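Second Season on Rovgate

Rovgate's fishing contest returned in August with a change longtime players had wanted. Catches are now ranked by length within each species, so a small fish no longer loses to a big one by default.

Sheldon Poirier has played since the first season. He fishes mostly at Grutitz, the river town on the eastern map, and finished last year in 14th place.

"I stopped using the expensive bait," he says. "The plain worms do fine before sunrise."

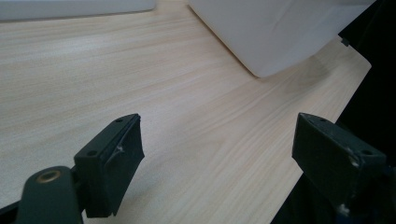

What the prizes cost

Entry is free once a player has the dock. Tokens can be traded for the striped boat at 3,000, or saved for the lantern set, which comes back each season – the boat may not.

Rhonda Desjardins runs a player guide and suggests three short sessions a day over one long one. The fish at each spot reset after 30 minutes, and the rare eel shows up only in rain. She has caught it once, off the north pier at Rarnero.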